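Carnet d'atelier – projet Flakia
Juillet, reprise à 14 h

Repris les deux pinces à main là où je les avais laissées. Objectif de l'après-midi : savoir si les patins bleus striés suffisent pour de la vaisselle, ou s'il faut refaire un moule. Les patins lisses du premier jeu sont au rebut, ils laissaient glisser tout ce qui était émaillé.

Avant de commencer :
– resserré les axes des bras sur la pince gauche. Il y avait du jeu sur un des pivots, on le sentait à la fermeture. Frein filet faible, pas le fort, je veux pouvoir redémonter.
– vérifié la course des doigts à vide, ouverture et fermeture complètes, rien qui accroche.
– remis à zéro le codeur de la pince droite. Il dérive encore un peu après une longue pause. À surveiller, je n'ai pas trouvé d'où ça vient.
– batterie Prilton chargée, l'autre reste sur le chargeur.

Ressort de rappel : j'ai gardé celui de 4 newtons. Avec le plus dur la main fatigue vite et on perd en finesse au moment de lâcher. Benavides propose un modèle intermédiaire, mais il faut le commander par sachet et je n'en ai pas besoin pour l'instant.

Vaisselle : le service blanc à liseré noir, assiettes et ramequins. Le bord est mince et la surface brillante, c'est le cas qui m'intéresse. Je travaille à deux mains, une pince dans chacune, avec la règle habituelle : une seule pince porte, l'autre reste à côté et ne touche que si ça tourne.

Prise par le bord, assiette presque à la verticale :
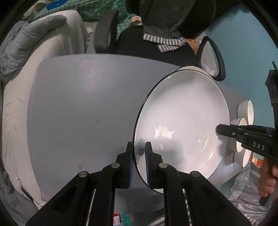 J'ai noté le réglage de butée à 290 sur l'échelle du codeur pour ce type de bord. En dessous, le doigt de gauche force et le parallélogramme se met légèrement de travers, ce qui use les trous des biellettes. Au-dessus, le patin ne porte plus que sur les premières stries. J'ai gardé 290 dans le fichier de configuration, sous « assiette_bord ». L'ancienne valeur, 200, venait des essais avec les gobelets en plastique et n'a plus de raison d'être là.

Remarques sur la prise :
Le point délicat est le redressement. À plat, il n'y a presque pas de place pour passer le doigt inférieur sous le bord. J'approche de biais, je laisse la pointe glisser contre la table, puis je ferme. La pointe actuelle est trop épaisse d'un bon millimètre. Je vais la reprendre en biseau sur le modèle et réimprimer les deux doigts, pas un seul, sinon l'alignement est à refaire.

Les ramequins se prennent mieux par la paroi que par le bord. Les nervures de la porcelaine et celles du patin se contrarient si on arrive dans le mauvais angle, il faut tourner un peu le poignet. À écrire dans la notice pour ceux qui passeront après moi.

Reflets : l'émail renvoie beaucoup de lumière, ça sature par endroits sur les enregistrements. Baissé l'exposition d'un cran dans Tasoreo. Les noirs se bouchent sur les bras de la pince, mais c'est le bord de l'assiette qui compte. Il faudrait verrouiller l'exposition au démarrage, en ce moment elle repart en automatique à chaque nouvelle prise et je l'oublie une fois sur deux.

Place nécessaire : prévoir plus d'espace du côté droit. Quand les deux pinces se rapprochent, la main droite arrive vite au-dessus des ramequins. Le câble de la pince droite est aussi trop raide – en prendre un en silicone, même longueur, connecteur coudé.
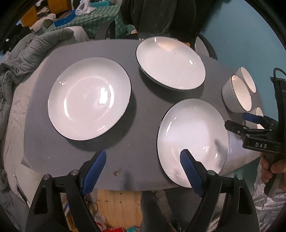 Table ovale, assiettes et ramequins. Assiette tenue de chant, deuxième pince à droite.

Fichiers de la journée rangés dans le dossier flakia/vaisselle. Le journal du codeur fait plus de 448 Mo, c'est trop. Il enregistre à pleine cadence même quand les doigts ne bougent pas. Ajouter un seuil de mouvement avant d'écrire, ou au minimum compresser à la fermeture du fichier.

Sur les patins, mon avis : je garde les bleus. Pas de nouveau moule pour ce mois-ci. Je note quand même que la colle tient moins bien en bout de doigt qu'à la base, un coin commence à se relever sur la pince droite. Dégraisser à l'alcool avant de recoller, poncer légèrement le support et laisser sous serre-joint toute la nuit.

À faire :
– biseau sur les pointes, réimprimer la paire
– recoller le patin droit
– verrouillage de l'exposition dans Tasoreo
– seuil de mouvement dans le journal
– câble souple
– supprimer l'ancienne valeur 200 dans la configuration (fait à 18 h, à reporter sur l'autre poste)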